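Nalness Brumley Heated Airer with Cover

Home > Laundry > Airers and drying > Heated airers

In stock. Free delivery to most mainland addresses. Collection from our Rurnitz Road shop by arrangement.

The Brumley is a three-tier heated clothes airer for homes without a tumble dryer, or for people who have one and would like to use it less. It stands on the floor, folds flat when you have finished with it and plugs into an ordinary wall socket. The supplied cover zips round the whole frame and keeps the warm air in with the washing.

Nalness make two sizes. This page covers the larger one. The small Brumley has two tiers and no cover, and is listed separately under compact airers.

What it does

Each rail is an aluminium tube with a heating wire inside. The rails warm up to a steady temperature and stay there. They are warm to the hand, and they will not iron a shirt for you or scorch it. Clothes laid over them dry from the inside of the fold outwards, so anything thick needs turning once.

With the cover on, a spun load of shirts, underwear and tea towels put up in the evening is normally ready to put away in the morning. Jeans and hooded tops take longer, mostly at the waistband and the hood. Bath towels are the slowest of all and are best given a tier to themselves.

Without the cover the airer still works, but more of the heat goes into the room. Some customers prefer this in a cold back bedroom. Drying times are a good deal longer.

Loading

The airer holds up to 15 kg of wet washing spread over all three tiers. Put the heaviest pieces on the bottom tier and keep the load even from side to side. The wings on each tier lock out with a catch, and both catches should click before you hang anything on them.

Spin the washing on the fastest setting the fabric will take. Water that comes out in the machine does not have to be dried out afterwards, and an extra spin costs very little compared with another hour on the airer.

Shake each item before it goes on. A T-shirt that has come out of the drum in a ball will dry with the creases in it, and the damp stays in the folds long after the rest is dry. Lay it flat across three or four rails where there is room. Overlapping is all right for thin things like pillowcases but not for anything with a lining.
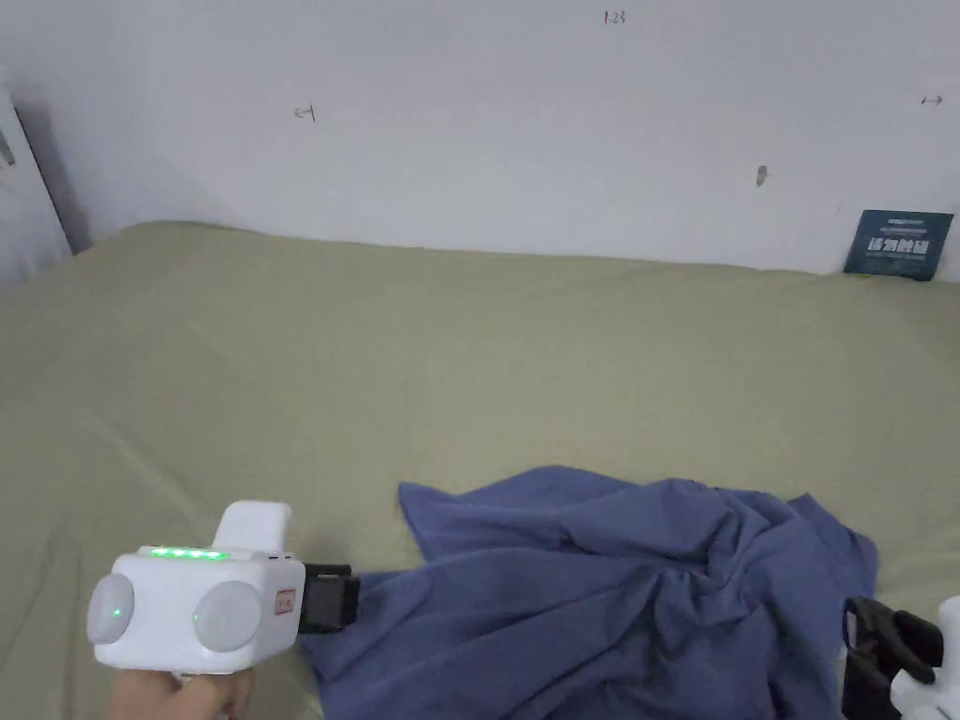
Socks can go over the outer rails or be hung from the edge with pegs. Plastic pegs are fine on the rails. Do not use wire hangers on the heated part, as they scratch the coating. Shirts on plastic hangers can be hooked over the end bars of the top tier, and the cover has enough height to close over them.

Wool and anything marked dry flat should go on the top tier with a towel underneath. Check the care label first. Silk, leather, suede and anything with a rubber backing should be kept off the airer altogether.

Running costs

The Brumley is rated at 283 watts. Left on for an hour it uses 0.283 of a unit of electricity, so you can work out the cost by multiplying the unit price on your bill by that figure and then by the number of hours. It draws the same whether you load one tier or all three, and a full airer is therefore cheaper per item than a half-empty one.

The timer can be set for two, four, six or eight hours. When the time is up the rails switch off and stay off until you press the button again. There is also a continuous setting, which we would suggest leaving alone unless you are in the house.

Where to put it

Stand it on a level floor, away from curtains and at least an arm's length from a radiator or fire. It must not be used in a bathroom. The flex is on the short side, so measure from the socket to the spot you have in mind before ordering. It should be plugged straight into the wall and not into an extension lead.

The water in your washing has to go somewhere. Open a window a little, or run a dehumidifier in the same room with the door shut. The vent at the top of the cover should be left open while the airer is on. If you see wet on the inside of the windows, the room needs more air.

Small box rooms work well with a dehumidifier. Kitchens work less well, because cooking adds its own damp and the washing picks up the smell.

Assembly

The frame comes in one piece and only the feet and castors need fitting. The two castors go at the flex end and push in by hand. The two plain feet go at the other end. To move the airer, lift it by the plain end and wheel it. Do not move it while it is loaded or switched on.

The cover is packed in a separate bag inside the box. The first time you fit it, unfold the airer fully, start at the top corners and work down. The zip runs up one long side. It can be stiff when new and loosens after a few uses.

Care

Unplug the airer and let it cool before cleaning. Wipe the rails with a damp cloth and dry them. Do not use cream cleaner or anything with grit in it. The cover can be machine washed at 30 degrees without fabric softener, and should be dried on a line or over a door. Do not tumble dry it.

In hard water areas a white mark sometimes appears on the rails where wet cotton has been lying. A cloth with a little white vinegar will shift it. Wipe again with plain water afterwards.

If dye from a new garment marks a rail, deal with it before putting anything pale on the same tier. Dark jeans and cheap navy towels are the usual culprits for the first few washes.

Specification

Make: Nalness
Model: Brumley, large
Tiers: three, with folding wings
Rails: aluminium, coated
Power: 283 W
Maximum load: 15 kg, evenly spread
Floor space needed: 95 cm long
Timer: two, four, six or eight hours, or continuous
Cover: included, polyester, zipped, with top vent
Plug: UK three-pin, fitted
Guarantee: two years from date of purchase

Spares and extras

Replacement cover, large
Castor and foot set
Wing catch, left or right (please say which)
Trịnh mesh shelf, for drying jumpers flat on the top tier
Trịnh peg basket, hooks over the end bar

The Trịnh shelf fits the large Brumley only. It lowers the weight you can put on the top tier, so keep it for knitwear and soft toys.

Delivery and returns

Orders placed before noon on a working day go out the same afternoon. The box is long and awkward and will not go through a letterbox or into most parcel lockers, so please give an address where someone can take it in. We can deliver to a workplace.

You may return an unused airer within 30 days. If it has been used and something is wrong with it, do not send it back straight away. Contact us with the order number and a short note of the fault. Most problems are a catch or a timer button, and we can usually post the part.

Airers bought in December as presents can be returned until the end of January with the receipt.

Common questions from customers

Can I leave it on overnight?
Nalness allow it on the timer, provided the airer is standing clear and the vent is open. We would set it going earlier in the evening if you can.

Is it safe with children about?
The rails are warm and not hot enough to burn in normal use. The wings can pinch fingers when folded, so put it up and take it down with small children out of the way.

Will it dry a double duvet cover?
Yes, folded in four and turned halfway through. A sheet can go on another tier at the same time. A duvet is too heavy and too thick.

One tier has stopped heating but the others are warm. What should I do?
Switch off, unplug it and get in touch. Each tier has its own circuit and the fault cannot be mended at home.

Does it fold with the cover on?
No. Take the cover off first or the fabric catches in the hinge.

Can the cover be used on another make of airer?
It is cut for this frame. We have had customers try it on others and the zip would not meet.

Stock note

We received 400 of the large Brumley in the latest delivery, all with the newer cover that has the wider vent. Earlier ones had a narrow vent with a press stud. Both covers fit the same frame, and the replacement we sell is the newer type.

The small Brumley is out of stock at present. Use the form on its own page if you want an email when it comes in.

Page last checked Sun 28 April. Prices include VAT.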